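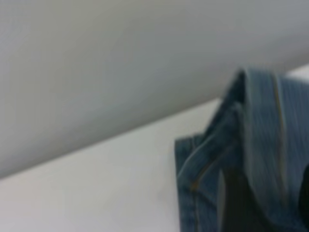
How long does it take to learn birdsong?

Most people can pick out five or six garden birds by ear after a month of short, regular listening. The rest comes slowly, a few voices each spring, and it never stops being fun.

Home Guides Walks Letters Search

I started in March, when only a handful of birds are singing and you can hear each one properly. By May it's a wall of sound and beginners give up! If you're reading this in May, start anyway, but stick to one garden or one bench and let the rest wash over you.

Step 1: Pick two birds

Robin and great tit are my suggestion. The great tit is the squeaky one, two notes over and over, like someone working a bicycle pump. The robin is thinner and sadder and never seems to repeat itself, with long gaps where you think it has finished. Listen to recordings of just these two over breakfast for a week. Leave the blackbird for later, however tempting — and it is tempting, because it's gorgeous.

Step 2: Go out at the same time each day

Ten minutes is plenty. I go at half past six, but my friend Mitali Begum does hers at the bus stop at ten past eight and she's far better than me. Stand still, shut your eyes and turn your head slowly until the song is straight in front of you. Then open your eyes and look for the singer. Seeing the beak move fixes it in your memory better than any recording I've tried.
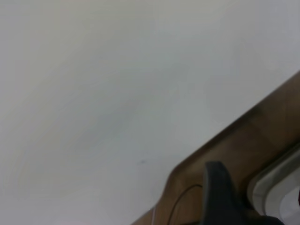

Step 3: Write down what you hear

Don't worry about proper names at this stage. Make up words for the sounds. My early pages say things like "wet cork on glass" and "cross typewriter" (that was a wren), and I can still hear those birds when I read them back. Draw a line that goes up and down with the notes if words won't come. Put the time and the weather next to it, and whether the bird was high up or low down.

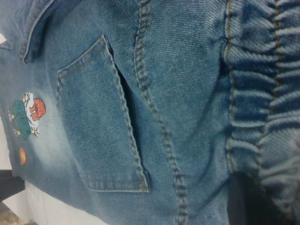 Song changes through the year, so keep your notes going after the first rush of spring. Robins sing right through the winter, and the autumn version is softer and more wistful. You want your notebook where you can grab it without unzipping anything, and a denim jacket with a big patch pocket on the front suits me very well. Pencil goes in with it, pointing down.

Step 4: Add one bird at a time

Once your first two are easy, add the blackbird, then the wren, then the song thrush, which says everything several times over. Give each of them a fortnight. If two get muddled, go back a step and play the recordings one after the other until you can hear the join.

Shares 601 Comments 2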